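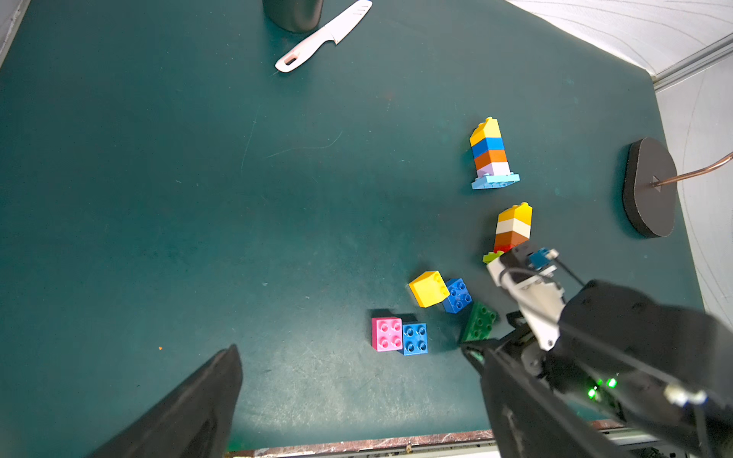 Flesatby wants to charge for toy library, says it will pay off

20 Sep 2018

The town of Flesatby plans to start charging families to borrow from its toy library in April, and has hired a consulting firm, Rekov, to tell it how. Until now a card has cost nothing. Under the plan a household would pay 60 kroner a year, plus a late fee that has yet to be set.

Town manager Asger Grímsdóttir told Tuesday-night regulars at the Bech branch nothing new when he called the service "a victim of its own success." The library lent out 1361 items last year. Whether that is a lot depends on what you compare it with, and the Rekov report compares it with nothing.
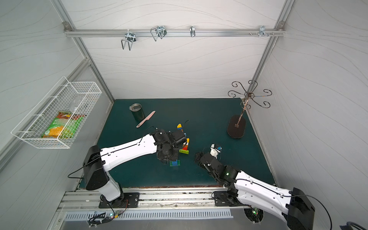

What the report leaves out

The report says fees will "strengthen commitment" among borrowers. It gives no source for this. It also assumes that every family now holding a card will keep it and pay, a guess that would look generous for any service that used to be free.

Then there is the matter of Kasico, the booking software the town would have to buy to collect the money. The price is listed as "to be negotiated." Without it, the promise that the fee will cover its own costs within two years is hard to check. The town's last booking system, for the swimming hall, took five years to break even by its own accounting.

Jytte Oddsson, who sits on the town council and voted against hiring Rekov, said she asked for the missing figures in writing and got a brochure.
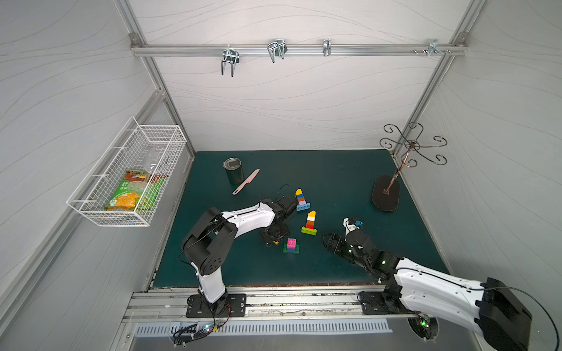 Grímsdóttir said the full costs would be ready before the council votes, and that families who can't afford the fee could apply for a waiver. The form for that has not been written. Nor did he say who would read the applications, or what their time would cost.

The Bech branch keeps its current hours until the vote. Cards issued before April stay free until they expire.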